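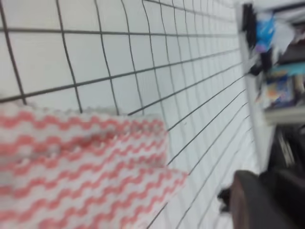

Ho-yin Lam learned to cut cloth when he was already past fifty. Before that he worked in the office of a shipping company, and he told me that he had never sewn even a button. Now he teaches an evening class in Cleton every Tuesday, and the class has a waiting list.

I asked him why he started so late. "My wife had a machine, an old Kaplan, and she did not want to sell it," he said. "It stood in the hall. One winter I put a thread in it, badly. In February I made a pillow case and it was not square. So I made the next one."

The question of square came back many times in our talk. Lam thinks that beginners hurry to the machine and give too little time to the cutting. He asks new students to cut for two evenings before they sew. Some of them complain. "They pay for sewing and I give them scissors," he said, and he laughed. "But if the grain of the cloth is wrong, the curtain will hang wrong for all its life."

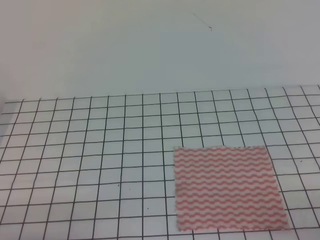
Mizanur Patwary does not agree with this completely. A student should sew something on the first evening, he told me on the telephone, even if it is ugly, or they will not come back for the second. He and Lam have taught the class together for a long time, and it seems they have had this argument in every season.

About washing they have the same opinion. Cotton must be washed before it is cut. Lam once made curtains 257 centimetres long for a neighbour and did not wash the cloth. After the first wash they stopped well above the floor. "She was very polite," he said. "She told me that the floor was now easier to clean."

I wanted to know what he buys. He takes most of his cotton from Nivach, a shop behind the bus station, where the ends of rolls are sold cheaply. For thread he is more careful and he pays the full price. He presses every seam, and he doesn't let students borrow the good shears until they have broken the habit of cutting paper with them.

The class now takes 90 minutes, but it used to be longer. Lam would like to have the old time back, because the last part of the evening was the part when people talked. "Somebody brings a coat from her father and asks if it can be made smaller," he said. "You can't do this in a hurry. First she has to tell you about the coat."

He is sewing a quilt at the moment for his granddaughter. It will have 100 pieces, and when I visited he was not yet satisfied with the corners.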